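Plomton Footwear Museum

2019-01-04
By Stuvis editorial desk
4 min read

The Plomton Footwear Museum is a museum of shoes and shoemaking in the town of Plomton. It occupies a former tannery on the south bank of the river, and its present form is the result of a renovation designed by the architecture office Domański. The collection contains 607 pairs of shoes, of which 166 are on permanent display. The rest is kept in a study store that can be visited by appointment.

History of the building

The tannery was built in brick for the Rendell leather company. It had four floors, with the wet work done at ground level and the drying lofts placed under the roof, where the long walls had wooden shutters for moving air. After the company left Plomton, the building was used as a furniture warehouse and later stood without a tenant. The roof of the east wing was lost in a storm during this period, and the chimney was lowered for safety.

The town bought the property together with its yard and boiler house. The first plan was to remove the east wing and sell the land for apartments. The plan met opposition in the town, and the council then held a design competition for a museum on the site.

Renovation

The Domański design kept the outer walls and most of the timber floors. The main change was a new stair hall, placed where the damaged part of the east wing had been. It is covered on the outside with 141 folded panels of dark zinc, which follow the rhythm of the old shutters. Opinions about the panels were divided at the beginning, and a local newspaper compared them to a radiator.

Inside, the architects left the tanning pits open and laid glass over three of them. The drying lofts became the main galleries. Daylight there is controlled by the restored shutters, because leather and dyed textile are sensitive to strong light. Heating pipes run along the foot of the walls – a solution which was chosen to avoid cutting into the beams.

The works took longer than expected. Tannin and lime were found in the soil of the yard, and nearly 1000 tons of it had to be taken away before the new foundations could be made. The museum opened to the public in March.

Collection

The oldest part of the collection came from the Rendell company, which had kept samples of its leather together with boots made from it. Work shoes, school shoes and dance shoes are shown on the second floor. The third floor is for sports footwear and for shoes of recent production, including sneakers. Wooden lasts, hand tools and two sole presses are placed in the boiler house, where demonstrations are held in the summer season.

Access

The entrance is from the yard. An elevator in the stair hall serves all floors except the boiler house, which has a ramp of its own.

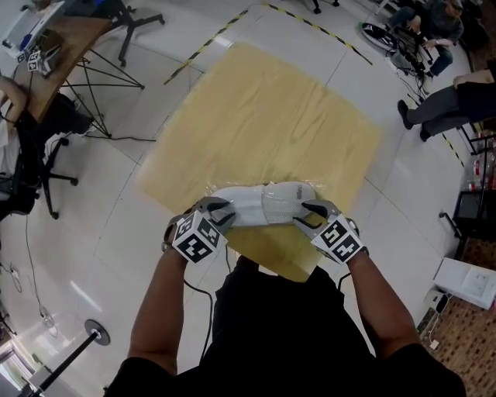
A white sneaker in clear plastic wrapping.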